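# Loading and unloading a front-loading dryer in a small kitchen

Last revised June 25, 2025
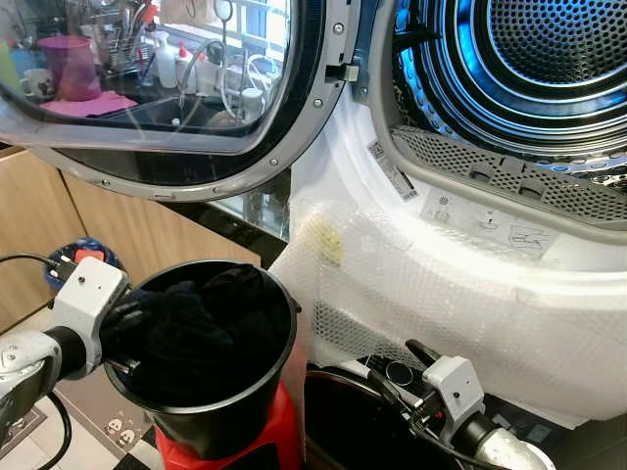 Most wear on a front-loading dryer comes from the door and the filter, and most wasted running time comes from how the clothes go in. The notes apply to any household machine with a round door and a lint filter at the bottom of the opening.

## Position of the bucket

Keep the bucket or basket at the height of the lower rim of the opening. A low stool is enough. With the bucket on the floor, sleeves and cords get dragged over the filter housing and catch on its tabs. Plastic buckets with a smooth rim are preferable to wicker, which snags knits.

Open the door fully before loading. A half-open door puts the load on the hinge when someone leans on it. If the door swings out beside a counter, clear the first 24 inches of the worktop behind it so that pitchers and mugs are not in the way of your elbow.

## Loading

1. Shake each item out once. Bundled clothing dries on the outside and stays damp in the middle.
2. Close zippers and hooks. Turn dark items inside out to limit fading and visible lint.
3. Fill the drum to no more than 2/3 of its volume. Heavy cotton needs more room than synthetics.
4. Run a hand along the seal before shutting the door. A trapped sock lets moist air into the room.

Dry navy and black separately from towels. Jarmo Turunen tested this with a set of work trousers and had to go over them with a lint roller for longer than the cycle had taken.

## Filter

Clean the filter after every load. Lift it out by the tabs, open it if it is a folding type, and wipe the mesh with a dry hand. Every 3 weeks, rinse it under warm water and let it dry completely before refitting. Fabric softener leaves a film that wiping does not remove. Read the pictograms on the label near the opening first; some filters must not be washed.

## Packaging

Remove any bubble wrap from the front and sides before running a cycle. Plastic film can block the air intake and may soften against warm panels.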